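Zikthorpe Trail Walk: your questions, answered with some doubt

Page last revised 2018-07-13

What is a trail walk, and is it the same as a hunt?

On paper, no. Someone lays a scented line across the fields before breakfast, the hounds follow it and the rest of us follow the hounds on foot. No animal is meant to be chased. Whether every pack in the country sticks to that is a matter I have my doubts about, and I would encourage you to have them too. What I can tell you is how we try to do it at Zikthorpe.

Who lays the line?

Till Petersen, on a quad bike where the ground allows and on his own two feet where it doesn't. He keeps a map of the route and hands a copy to Idun Vik, who walks as our observer and doesn't belong to the pack. She was asked to do it after she wrote us a very cross letter. Her notes are open to anyone who asks.

How do I know the hounds are following the scent and not a fox?

Some of the time you don't. A hound can't tell you what it has its nose in. Our rule is that if they leave the mapped line by more than a field's width, they are called back and the walk stops until Till and Idun agree where everyone is. I have heard people say their hounds never stray. I don't believe them.

What is the scent made of?

A bought mixture based on aniseed. We have been offered others, including one that was said to hold in heavy rain for 8 hours. We tried it in January. It held for as long as it took to get to the first gate.

Do I need to ride?

No. There are no horses on our walks. Hjørdis Ljungberg would like there to be and has said so at every meeting, and she may well ask you to sign something.

What should I wear?

Boots, a coat you don't love, and something green or brown if it makes you happy. The hounds don't care. You will be told by certain outfitters that you need a proper country shirt at a proper country price. You don't. An old cotton one from the back of the cupboard will dry faster and you won't mind the brambles getting at it.

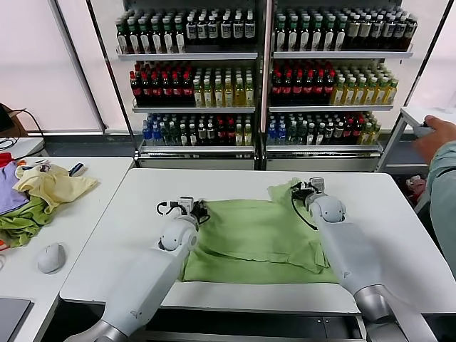
Light green cloth, spread out flat.

Is it cruel to the hounds?

They seem keen enough, but I am wary of people who claim to know what a dog enjoys. Florencia Yáñez checks their feet before and after, and any hound she isn't happy with stays in the trailer. Her word is final, even when it spoils the day.

Can I bring my own dog?

Please don't. Every season someone is sure theirs will be fine.

Do the landowners agree to all this?

The ones whose land we cross do, in writing. The farm at Akden said no and we go round it, along the lane and back in by the water trough. If you see anyone from our group on Akden land, tell Idun.

Doesn't this just keep hunting alive by another name?

It's a fair question and I have changed my mind on it more than once. Ulla Lindholm, who gave up following mounted packs years ago, thinks it does. She still comes for the walk and argues about it the whole way round. You are welcome to do the same.

Is it true that walks like this bring money to the village?

I have seen a leaflet claiming £2565 for a single morning. It gave no workings. The pub sells a few more pies than usual, and I wouldn't put it any higher than that.

How many walks are there and what do they cost?

We put on 8 a season. It costs £2 to walk, in the bucket at the gate, and children go free. Dates go up on the board outside the village hall once the farmers have agreed them, so please don't ring to ask before then.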